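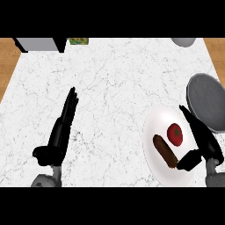

Two robot arms at a marble counter in simulation, with a tomato and a sausage on the plate beside the right arm.

The kitchen at Bullon's Roruvcombe site assembles 3,018 chilled meals on a normal weekday. Most of them are still plated by hand. Since the spring, one of the plating stations has been run by a two-arm robot cell supplied by Bitar and controlled by a software package called Hunik, and the production lead who supervises the line has spent a good part of each shift with it.

We spoke in the office above the packing hall, on a Tuesday, after the early shift had gone home. The production lead asked that staff not be named and answered most questions with a screen open.

The first subject was rehearsal. Every new plate layout is run in simulation before it is sent to the cell. "The model isn't our line," the production lead said. "It's a counter with arms, a plate and some food. We use it to find out if an arm can get to an item without hitting the plate or the other arm. You can get that answer on a stone counter as well as on a steel one."

A tomato and a sausage are a standard test pair. The tomato is round and will roll if it is pushed off center. The sausage is long, and the angle at which it lies on the plate decides how the gripper has to come in. "If the hand approaches across the length, you have a decent grasp. If it approaches at the end, you have very little to hold and you may push the thing into whatever is next to it. So we try many angles. A layout needs 200 clean runs in a row before I will sign it over to the floor. Run 201 is on the real cell, with a person standing there."

Asked how often that first real run goes as the simulation said it would, the production lead paused. "For firm items, most of the time. For anything with a sauce on it, no. The simulated sausage has one weight and one surface. Ours come out of the oven with some variation, and the fat changes the grip. We correct for that on the floor."

Those corrections have become a job. Before the cell arrived, the station had four people on it per shift, working side by side. It now has two. One loads trays and clears rejects. The other is listed on the rota as cell operator, a grade that did not exist at Roruvcombe a year ago. The operator watches the grasp log, changes finger pads, wipes down the arms at each product change and decides when to stop.

The people who left the station were moved to portioning and to the evening pack. No one was let go, according to the production lead, but the moves were not all welcome. "Portioning is colder. It is also further from the break room. Those sound like small things until you do them for eight hours. Two people asked to come back to plating and I could offer it to one of them."

Pay was the harder discussion. The operator grade carries a supplement, and the first version of the plan gave it only to staff who had finished the supplier's course. Several experienced platers had not taken the course, as it was held during the school vacation. "They knew more about how a plate should look than the people who passed. We had the wrong test. It was changed after six weeks and there is now a practical assessment on site, in working hours."

A cell operator who joined us for part of the conversation described the daily work in similar terms. "I used to plate with my hands and think about something else," the operator said. "Now I don't touch the food much, but I can't think about anything else. You have to watch it. My back is better. My eyes are worse by two in the afternoon."

The operator is now on a rotation of 90 minutes at the cell followed by 90 minutes on tray loading. The interval was set after the log showed that stops were being called later toward the end of a long spell at the screen. The supplier had proposed a full half shift.

Both of them spoke about speed with some reserve. On a plate with firm items the cell keeps up with the hand stations. On mixed plates it is slower, and on leaf salad it is not used. A hand plater corrects a crooked item in passing. The cell has to release, back off, take a new reading and approach again. "It will do that all day at the same pace," the production lead said. "A person gets slower after lunch. Over a whole shift the gap is smaller than it looks when you stand there for five minutes. It is still a gap."

What the cell has improved is the record. Each grasp is stored with the position of the item, the opening of the hand and the result. When a customer complained in the fall that items were arriving pressed against the rim, the line could trace the fault to a layout file that had been edited and released without a new set of runs. The release rights were then taken away from the office and given to the operators.

"That was the biggest change, more than the machine," the operator said. "Before, a layout came down from upstairs and we worked around it. Now it doesn't go live until one of us says so. I have sent back three."

There is some friction in that. Product development works to customer dates and would like layouts released faster. The production lead said the run count had been questioned twice and had stayed where it is. Operators have also asked for time to build their own test plates in Hunik, and are getting an hour a week for it, taken from cleaning time that the cell no longer needs.

A second cell has been discussed for the evening line. The floor space is marked out, but the order has not been placed. The production lead wants another person trained to operator grade first, and wants the guarding moved so that the tray loader no longer has to walk the long way around to reach the reject bin. Bitar is due back on site in December to measure up for it.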